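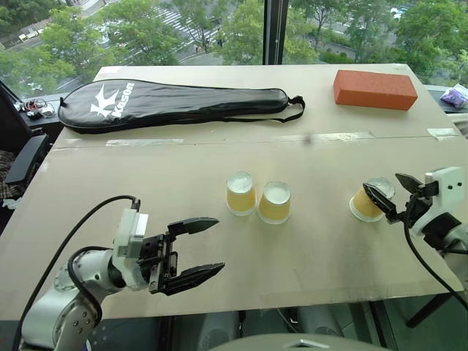 September 5, 2018

Woke up before the alarm again and lay there listening to the street until I gave up and made coffee. I had a whole plan for today (the Prekeo forms, the phone call to the dentist, finally answering Leilani's long email) and I want it on record that I did exactly one of those things. The dentist. They can't see me until November, so that was a big thrill.

The big table by the window is what got me. I do love that table. It's the best spot on the whole floor, with the trees right there and people crossing down on the street, and you can lose half a morning just looking out. The tape along the back is getting ugly though. I keep meaning to pull it up and put down fresh, neater this time, and then I sit down with my coffee and don't. One piece already looks cloudy. I looked up how to get tape gunk off and everybody on the internet has a different answer, vegetable oil, rubbing alcohol, a hair dryer, mayonnaise (mayonnaise!!). I'll start with the oil.

My racket bag has been up there too, the black Kason one. I dropped it when I came in from Clirgate and it's been living at the back of the table ever since like it pays rent. We lost, by the way. First game 21-19, which hurt, and then 21-14, which hurt a lot more. My backhand is a mess and my knee clicks on the stairs, but I laughed so hard at one point that I had to hold on to the net post, so I'm still going back. Leilani says I rush everything. She's right, I even rush my serve, I'm practically walking to the net while the thing is still in the air.

And then the brick! Still sitting by the corner, still orange, still no use to anyone. I was going to make bookends, which needs two bricks, and I have one. Fikre Hardware wants to sell me a stack of 100. What would I do with the rest, build a wall?

So that's the table. And the cups, well, the cups are the reason the forms didn't get done. It's two at the bottom and one on top, the easiest pyramid there is, the kind you make when you're four, and I got completely sucked in. The gap between the bottom two is everything. Too close and the top one gets tippy, too far and it wants to drop through. I said "gently, gently" out loud at one point, to a cup.
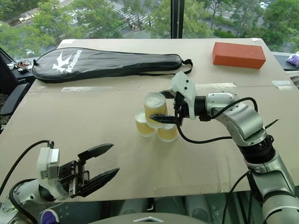
Third cup on its way up, yellow stuff and all.

I texted Leilani and she wrote back "is this what you do all day," and then a minute later, "can you do six?" That's why we're friends. Six means three on the bottom, and I'd want a lot of paper towels handy before I tried it with anything in the cups.

Supper was the rest of the Simatetti soup, which is better on the second day but needed salt. Had it with toast and the heel of the cheese. Then I read two chapters of my library book and couldn't tell you one thing that happened in either of them.

Tomorrow: forms FIRST, before the table, before the window. Call about the knee. Buy oil, bread, stamps. Ask Leilani if she wants a brick.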